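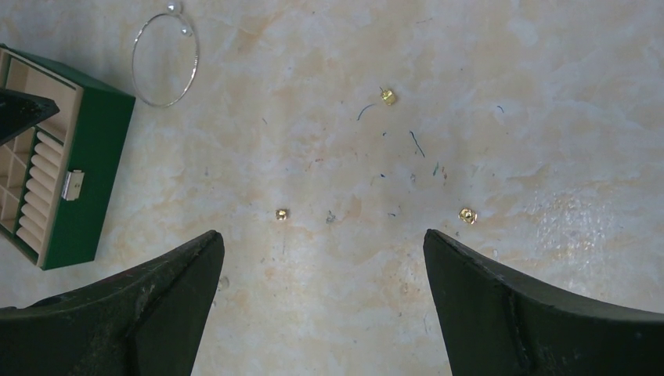
I bought the Calia contact film to cover a kitchen table that had gone past the point of wiping clean, and I've now lived with it long enough to write it up. Calia sells it by the roll in a dozen or so patterns: wood grains, plain colors, a slate, and several marbles. I took one of the marbles. Mine is in the same family as the tabletop in the photo, light beige with cream and peach running through it on a slant, and it does the same thing under a lamp, where one side picks up a bright patch and the rest stays fairly flat. If you sit down to eat under a single ceiling light, expect to see that patch every evening. It doesn't bother me. It bothered one person in my house for a week.

The table is an old Halvorsen drop-leaf with a painted top. I scraped off the loose paint, filled two gouges, sanded, and wiped everything down with a damp cloth. Calia's leaflet says to let the surface dry overnight and I did. It also says any smooth surface will do, which is generous. The film is thin and every grain of filler I left behind came through as a small pimple. I pulled the first piece off and sanded again, and the second go was much better.

## Putting it on

The backing paper has a grid printed on it, and the grid is square to the edge of the roll. That sounds like a small thing, but the last film I used (a Tondale, for a bathroom shelf) had a grid that wandered, and I cut the whole piece crooked by trusting it. Calia's was true from one end to the other.

Peel back a hand's width, stick that down, then work forward with the squeegee. The one in the box is hard plastic with no felt on it and will leave fine lines in the glossy patterns. I wrapped mine in an old T-shirt. Bubbles mostly push out to the side, and the stubborn ones went down with a pinprick and a thumb. The adhesive lets you lift and reset for the first few minutes. After that it grabs, and if you pull hard it stretches, so go slowly.

Corners are where I lost the most time. The leaflet shows a neat folded corner like wrapping a present, which leaves a lump you can feel with your sleeve. I ended up cutting a small notch and warming the film with a hair dryer so it would pull around the curve. Three corners came out well. The fourth faces the wall.

## Living with it

Coffee, tomato sauce and felt-tip pen all wiped off with dish soap. Turmeric left a faint yellow mark that faded over a couple of weeks and is now hard to find. A knife will go straight through, so use a board. I put a hot saucepan down on it once, in August, and got a ring of tiny wrinkles that has never flattened. The box does say to use a trivet – in small print, on the side with the barcode.

The edges have held, except on the drop leaf, where the film has to bend every time the leaf goes up. It started lifting there within a month. I cut it along the hinge line and treated the leaf as a separate piece, and it has stayed down since. If your table folds, do that from the start.

Pattern matching is poor. The veining doesn't repeat in a way you can line up, so any seam will show on a surface wider than the roll. I hid mine under the fruit bowl. On a counter I'd run the seam beside the sink, where a drainer can sit on top of it.

## Against the others

I've also used Jirkura, which is thicker, hides a rough surface better and costs more. For a desk or a shelf that gets heavy use I'd pay for it. Its marbles are gray and white only, though, and look cold in a small kitchen. The Tondale was cheapest and I wouldn't buy it again, mainly for the grid, but also because the pattern rubbed off near the faucet.

The Calia sits between them. The color is warm, it cleans easily, and it came off the offcut I tested on without taking any paint with it. I have half a roll left and plan to do the inside of the pantry shelves next, once I've found a better squeegee.

**Good:** true grid, easy to reposition early on, wipes clean.
**Less good:** shows every bump, seams are visible, poor squeegee, no tolerance for hot pans.

Four out of five for a flat table. Three if it folds.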